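4. Laying out the worktop

4.1 General

This section covers the placing of the toaster oven, dish rack, plate stand and mug tree on the mat, and the order in which crockery is loaded on to them. It applies to the long table in the Dovutgate kitchen. Read section 3 (Mat and table) first. Fixing of wall shelves is dealt with in section 6.

Left and right are given as seen by a person standing at the front edge of the table. Back means the edge nearest the wall.
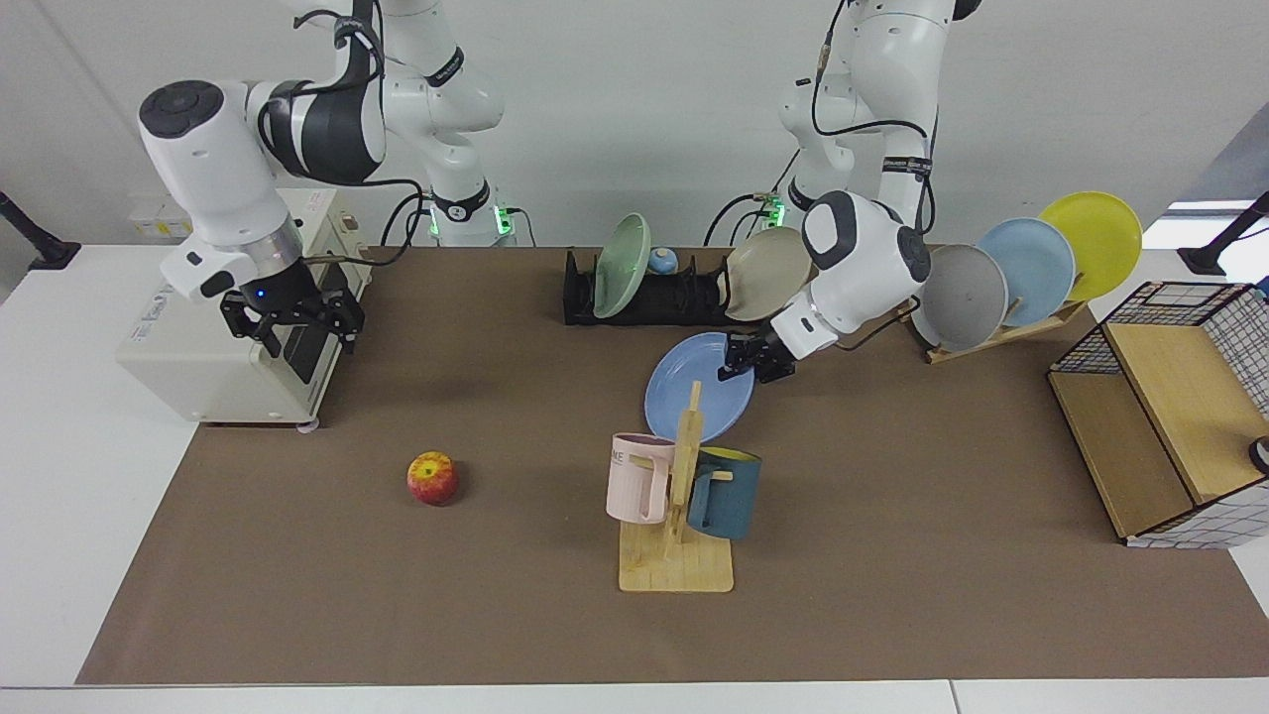 Dish rack towards the back, plate stand to its right, mug tree in front.
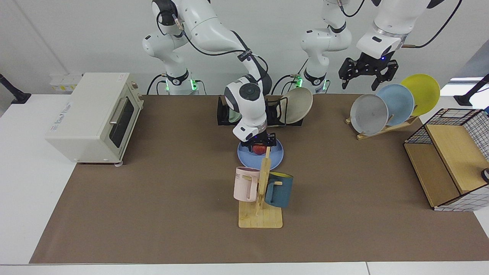

4.2 Before you start

Clear the table completely and wipe it down. Items set out over crumbs or grit will rock, and the mat will mark on the underside.

You will need:
a soft cloth
a tape measure
a pencil
low-tack tape, for holding the mat corners while you work

Check the table with a level if one is to hand. A slope towards the front edge must be corrected at the table feet. Do not correct it by packing the rack or the stand.

Note: If the mat has been stored rolled, leave it flat overnight under a few heavy books. A curled edge will lift the front of the dish rack.

4.3 Placing the mat

1. Lay the mat with its long side parallel to the front edge of the table.

2. Leave a clear border of 42 mm along the front. The border is there so that the table edge can be wiped without lifting the mat.

3. Smooth the mat from the centre outwards. Tape the corners if it moves.

4. Mark the centre line lightly in pencil at the back edge of the mat. All sideways positions are taken from this mark.

5. Remove the tape once the oven and the rack are down. The weight of the items holds the mat after that.

4.4 Toaster oven

The toaster oven takes the left end of the mat. It is the heaviest item and goes down first.

1. Check that the plug is out and the oven has been standing unused long enough to handle.

2. Take out the wire shelf and the crumb tray. Both slide forward under their own weight if the oven is tipped.

3. Lift the oven by the base, one hand on each side. Do not lift it by the door handle.

4. Set it down with the door facing right, towards the middle of the table. The door must open fully without touching the mug tree or anything on it.

5. Press lightly on each top corner in turn. If the oven rocks, look for a fold in the mat under one of the feet.

6. Refit the crumb tray, then the shelf.

CAUTION: Do not stand plates, cloths or packaging on top of the oven, including while it is switched off. Follow the clearances printed in the oven maker's own leaflet. Where they are greater than those given in this guide, the leaflet applies.

CAUTION: Route the mains lead along the back of the table. It must not pass across the front of the door or under the dish rack.

Note: Do not use the oven until the layout is finished and section 4.9 has been worked through. Before cooking, confirm that the mat fitted is one passed by the oven leaflet for use beneath the appliance. If it is not, cut the mat back or move the oven on to the bare surface.

4.5 Dish rack

1. Place the rack at the back centre, with the middle of the rack on the pencil mark.

2. Turn it so that the slots run from front to back. Plates then stand with their faces to the left and right.

3. Slide the rack back until a hand can just be passed behind it for cleaning.

4. Check that all four corners touch the mat.

The rack is for crockery that has been washed and is waiting to be put away. It has no drip tray of its own. Shake surplus water off over the sink before loading, and dry the mat beneath the rack daily.

Keep the area directly in front of the rack free. It is the laying-down area, used for setting a plate flat when food is being put on it. It needs the full width of one dinner plate and should not be given over to jars, post or chopping boards.

4.6 Plate stand

The plate stand goes to the right of the dish rack. It holds the plates in daily use, once dry.

1. Place the stand at a slight angle, so that the row of plates is stepped when seen from the front. A stepped row lets the rim of each plate be seen and gripped without moving the one before it.

2. Leave enough room between stand and rack to take hold of a plate from either without brushing the other. A flat hand's width is usually sufficient.

3. Load the rear position first and work forwards.

4. Put plates in the same order each time. In this kitchen the order is yellow at the rear, light blue in the middle, grey in front.

5. Check that every plate is seated in its slot at the bottom edge. A plate resting on top of a divider will appear upright but will slip when its neighbour is lifted out.

CAUTION: One plate to each slot. Doubling up wedges the glaze of one plate against the foot of the other and chips both.

CAUTION: Do not load damp plates into a wooden stand. Water collects at the foot of the slot and raises the grain. A stand that has been wetted should be emptied, wiped and left to dry on its side.

4.7 Mug tree

The mug tree stands in the foreground, near the middle of the mat and clear of the front border.

1. Set the base square to the front edge.

2. Turn the post until the pegs point left and right as far as the pattern allows. Pegs that point straight forward will catch a sleeve.

3. Check the post for play. If it moves in the base, turn the tree over and tighten the screw a quarter turn at a time.

4. Hang the first mug low on one side and the second at a matching height on the other. Continue in pairs.

5. Hang each mug by the handle with the peg passing right through. The mug must not rest on the tip of the peg.

Where the number of mugs is odd, hang the last one on the lowest free peg. A heavy mug alone on a high peg will unsettle the tree when the table is knocked.

The post of a fully assembled Nedix tree stands some 407 mm above the table. If a different tree is used, check its height against any shelf above before loading.

Note: Mugs with very thick or very small handles may not pass over the pegs. Keep these in the cupboard. Do not file the pegs.

4.8 Bowls and fruit

Small bowls may share the dish rack with plates while they drain. Stand a bowl between two plates, on its edge, where the plates will stop it rolling. Do not nest bowls in the rack, as the inner one will not dry.

Fruit that is to be served straight away goes on a plate in the laying-down area. Use the following order:

1. Take one plate from the rack or stand. Grip it at the rim and lift straight up until the lower edge is clear of the slot.

2. Bring it forward while still upright, then lower it flat. Turning the plate before it is clear will strike the divider.

3. Centre the plate in front of the rack.

4. Wash and dry the fruit, then place it on the plate from a low height. Dropping hard fruit, even a short way, can crack thin stoneware.

Keep round fruit to the middle of the plate. A flat plate with a shallow rim will not hold an apple if the table is jolted.

Fruit that is not for immediate use belongs in the bowl on the wall shelf (section 6.3).

4.9 Checking the layout

Work through the following checks with all items in place and loaded. Allow a second person to open the oven door while you watch the mug tree.

1. Oven door opens fully and closes without contact.

2. Mains lead lies behind all items and is not trapped.

3. Dish rack does not shift when a plate is pulled out sharply.

4. Plates in the stand are seated and the row does not lean on one plate only.

5. Mug tree stays still when one mug is taken off either side.

6. Laying-down area is clear.

7. Front border is clear along its whole length.

If check 3 fails, dry the feet of the rack and the mat below it and repeat. If it fails again, fit the Kragh rubber feet from the spares drawer, four to a rack. If check 5 fails, reload the tree from the lowest pegs up.

When all checks are passed, pencil a small tick at the back corner of each base. Anyone resetting the table after cleaning can then return the items to the same place.

4.10 Routine care

Daily: Empty the dish rack. Wipe the front border. Put dry plates back in the stand in the order given in 4.6.

Saturday: Take everything off the mat except the oven. Wipe the mat with a barely damp cloth and let it dry before replacing the rack. Check the mug tree post for play. Empty the crumb tray.

Every eight weeks: Rub the mug tree and plate stand with food-safe oil and leave them off the table until the surface no longer marks a paper towel. Inspect plate rims for chips and withdraw any that are damaged. Replace the mat if it is torn or stained through.

Do not put wooden items in the dishwasher or soak them in the sink.

4.11 Faults

Plates tilt forward in the stand
Stand is on a fold in the mat, or the table slopes. Refit as 4.6, then check the level as 4.2.

Mugs touch the plate in front of the rack
Tree is too far back. Move it forward, keeping the base behind the front border.

Rust marks below the dish rack
Coating worn at a foot. Dry the foot, fit a rubber cap and replace the mat if the mark has soaked in.

Mat creeps to one side
Underside is dusty. Lift, wipe the table and relay as 4.3.

Spare pegs and rubber feet are held by Ebenezer Mahama, room 193. Corrections to this section go to Colleen Girard.

Continue with section 5, Sink and draining side.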